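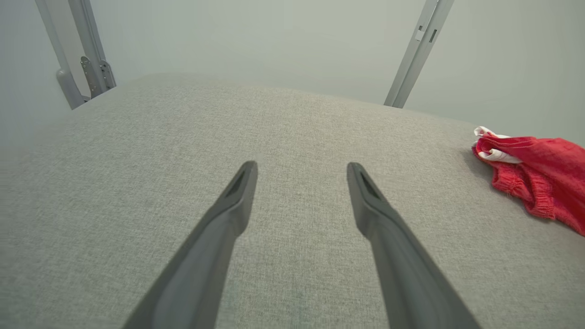
Gray upholstered work surface.

Rerkine Padded Table Cover, Gray

The Rerkine is a fitted cover that turns an ordinary table into a padded surface for pressing, folding, cutting out and hand sewing. It goes on over the top, pulls tight underneath with a drawcord, and comes off again when you need the table for dinner. Surkusero has made it since the shop moved to Resano, and the pattern has changed only once, when the cord channel was widened.

Fabric and padding

The outer layer is a tightly woven cotton and polyester blend. Under it is a layer of wool felt, and under the felt is a thin rubberized backing that keeps the cover from creeping when you lean on it. The three layers are stitched together at the edge only, so the top stays smooth with no quilting lines to press into your work.

Wool felt holds heat and lets steam through. If you press on the cover, use a medium iron and keep it moving. For long sessions at high heat, lay a cotton pressing cloth over the spot. The felt is 13 mm thick before first use and settles a little in the first month.

Sizes

Small: fits tops up to 890 mm long
Medium: fits tops up to 1000 mm long
Made to measure: rectangular, oval, or with one rounded end

For made to measure, send us the length, the width at both ends and the thickness of the top. If your table has a rounded end, trace it on wrapping paper and mail us the tracing, marked with your order number. A radius taken with a tape measure is usually off by enough to leave a pucker in the curve. Ji-hoon Shim cuts all of the shaped covers and will email you if anything on the tracing is unclear.

Tops thinner than 14 mm need the clip set, sold separately, as the drawcord has too little edge to hold on to.

Using it for laundry and mending

Many of our customers bought the cover for sewing and now use it mostly for laundry. Knitwear and sports clothes can be laid out flat without sliding, and the matte surface doesn't mark light colors.
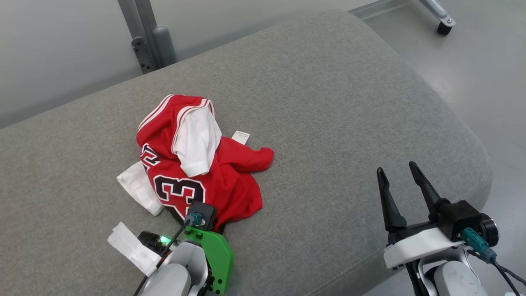 For team shirts and other synthetic knits, turn the garment inside out before pressing so the iron never touches printed numbers. Ribbed collars and cuffs should be patted into shape with your hands and left alone. Repairs to a side seam are easier if you pin straight through the garment into the felt, which takes pins well and closes up after them. Don't use the cover for drying soaked clothes. The felt will hold the water for days.

Care

Vacuum with a soft brush. Blot spills with a dry towel and let the cover air out on the table with the cord loosened. It can't be machine washed. Starch builds up over time and can be lifted with a damp cloth and a drop of dish soap.

The backing should not sit on fresh varnish. Wait until the finish has fully cured, or put a cotton sheet in between.

Replacement parts

Drawcord with toggle
Clip set
Felt layer, cut to your size (you will need to unpick and restitch one edge)

The Kang ironing blanket, which we also carry, is a lighter product with no backing and no cord. It rolls up smaller and costs less, but it has to be smoothed out again each time you shift the work.

Ordering

Stock sizes ship from Resano the next working day. Shaped covers are made in the order the tracings arrive. We close the cutting room for two weeks in May, and tracings received then are started when we reopen. Unused stock sizes can be returned in their bag. Made-to-measure covers can't be returned unless the fault is ours.

Questions about fit go to Lorena Bustos at the Surkusero order desk, mornings until noon.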